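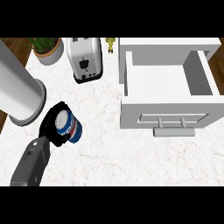
Student Projects > Engineering > Robotics and Automation
Filed under: Final Reports, Safety and Standards

Writing Task Rules for a Simulated Kitchen Arm: Final Report of the Dululach Project

Project members: Gleice Coutinho, Fletcher Whitelaw, Ebony Hapeta
Supervisor: Leonie Hollis

1. Purpose

The Dululach project set out to write a short code of practice for students who run pick-and-place tasks with a simulated robot arm. The department had no such code. Each group kept its own notes, used its own words for success and failure, and stored its results in its own way, so that one year's work could seldom be compared with the next. Our standard task calls for a drinks can to be placed in an open drawer, and most of the rules in this report were argued out over that task. With the blue soda can in the gripper and the drawer standing open and empty to the right, the group had to agree on plain questions: what counts as a held object, how near the arm may pass to the toaster, and which parts of the counter are to be treated as free.

2. Background

The simulator used throughout was Ploltent, with task files written in the Utix format. Neither sets limits on how a task is described. A student may start a run with the drawer open or shut, may move any object, and may change the friction of a surface without leaving a record. This freedom is useful in teaching. It is a weakness when results are to be reported, and the previous group's report, by the Batista team, could not be repeated for this reason. Their task files had been altered between runs and the earlier versions were not kept.

3. Method

A first draft of the rules was written in December. It was then tried on 500 runs of the can task, shared between the three members. After each session the members marked their own runs and then marked those of another member without seeing the first result. The two sets of marks disagreed in 112 cases. The draft was revised wherever a disagreement could be traced to its wording.

Fumiko Tsuchiya, a student from outside the project, was asked to read the revised draft and set up the task from the text alone. Her questions led to changes in Rules 2 and 5.

4. The rules

Rule 1. The task file shall be locked before the first run of a set. Any change begins a new set with a new name.

Rule 2. The starting state shall be written down in full, including the position of every drawer and door. "As normal" is not an acceptable entry.

Rule 3. An object is held only when it is clear of the surface and both sides of the gripper are in contact with it. An object that is being pushed or leaned upon is not held.

Rule 4. Contact between the arm and any object not named in the task shall be recorded, even where nothing moves. A run with such contact may still be marked as complete, but it shall be listed separately.

Rule 5. A placed object must be released and must stay at rest for the full settling time given in the task file. For the can, the whole base must be inside the drawer - resting on the rim is a failure.

Rule 6. A run stopped by hand shall be kept and marked as stopped. It shall not be deleted or run again under the same number.

Rule 7. The person who wrote the control program shall not be the only person to mark its results.

5. Discussion

Most of the disagreements concerned Rules 3 and 4. Members had been using "grasp" to mean anything from first touch to a secure lift, and two of us had ignored light contact with nearby objects on the grounds that it did no harm. The supervisor took the view that harm was a separate matter. In a real kitchen the same contact might knock over something hot, and a student who has learned to leave it out of the record will carry the habit into laboratory work. The group accepted this.

Rule 6 was the least popular. It makes the figures look worse and the folders larger. Ebony Hapeta proposed that stopped runs be kept for one term only, but this was not adopted.

The seven rules do not cover tasks with two arms, tasks shared with a person, or any work on physical equipment, for which the laboratory's own safety procedures apply. Nor do they set a pass mark. A set with a low success rate, properly recorded, meets the code.

6. Recommendations

The group recommends that the rules be issued to all students at the start of the module and that a blank starting-state form be supplied with them. Rule 5 should be reviewed first, as the settling time was chosen for the can and may not suit taller or softer objects. Fletcher Whitelaw has agreed to hold the master copy until the end of the academic year.

Last updated: 03/02/2019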